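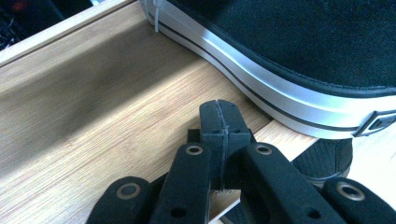 12/8/24
By Illia Tkachuk

The Nulosora lab opened its doors for a single afternoon, and I went mostly for the software. The building is on the Mosholm side of the rail yard, up a flight of stairs with no sign. I signed in, got a sticker and was handed over to Kazimiera Ziółkowski, who leads the policy training group.

Her team works on tidying. At the moment that means shoes and drawer trays, with demonstrations recorded on a hand-held gripper and then used to train a policy. The set she showed us held 1744 demonstrations, of which 1435 had made it through the filter. I asked what happened to the rest. Most were dropped by the pose tracker, which loses its place when a close object fills the view and there is little texture left to follow. A black canvas shoe is a good way to make that happen. The filter looks for jumps in the estimated path and throws out the whole recording if it finds one. Ziółkowski would like to keep the good half of a bad recording, but the code that cuts them isn't finished.

We spent the longest time at the replay tool, which they call Sikutport. It puts the video on the left, finger opening on a plot underneath, and the predicted next motion drawn over the image as a short coloured line. You can scrub to any point and ask the policy what it would do from there. On a dark shoe with a white sole, the line kept going to the edge of the sole, even when the person recording had gone for the upper. She put this down to contrast. They are training again with brightness and colour varied more heavily and had no result to show yet.

Planning is kept simple. The policy puts out a short run of motions, the arm carries out the first part, and then it asks again. An older module called Fröhlich checks each run against joint limits and the tray walls before anything moves. It can take up to 3000 candidate paths per request. One of the visitors wanted to know why the walls weren't learned as well. The answer was that they already had the measurements.

The arm itself was off for the afternoon, so I can't report on how any of it runs live. I was also hoping to see the labelling queue, but that computer was in use.

Tea was in the hallway. The next open afternoon is planned for June, and sign-up is through the lab's front desk.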